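Stosteo introduces Drerotley carpet tile for staff rooms and shared kitchens

2019-02-04

Stosteo today announced the release of Drerotley, a grey textured carpet tile intended for staff rooms, break areas and the floor space next to shared kitchens. The range is available to order now through Kravets, the company's trade distributor, with deliveries to site from the Javo warehouse.

Drerotley is a low loop pile tile with a fine speckled pattern. The speckle is made up of several greys laid close together, so that crumbs and light marks between cleans are less noticeable than on a plain tile. The tile measures 600 mm on each side and is supplied in boxes with a fitting guide.

Break areas are often fitted with hard flooring throughout. Stosteo developed Drerotley for customers who want a quieter floor up to the edge of the kitchen units -- where fruit bowls, cups and lunch boxes are in daily use -- without changing to a second material halfway across the room. A pale blue bowl with a red apple in it, is set against the grey of the floor.

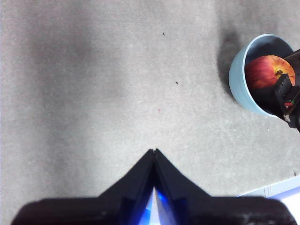

Shade and pile direction

Grey loop pile changes in tone according to the direction of the pile and the angle of the light. Darker bands and lighter patches may be seen on the same floor. Fitters should check the arrow on the back of each tile before laying. Quarter-turn laying is recommended for rooms over 109 square metres, and single-direction laying may be used in smaller rooms.

Cleaning

Daily vacuuming is advised in areas where food is eaten. Spills should be blotted with a white cloth and cold water, working from the outside of the mark inwards. Tiles that cannot be cleaned in place can be lifted and replaced one at a time. Customers are advised to keep one spare box from the original batch.

Trial installations

Drerotley was laid at 172 sites before release, covering staff rooms in offices, schools and clinics. Changes made after the trial include a firmer backing and a closer loop at the tile edge.

Availability

The first production run is 964 boxes. Two further greys will be added in July. Samples and fitting guides can be requested from Kravets trade counters -- orders for full boxes only.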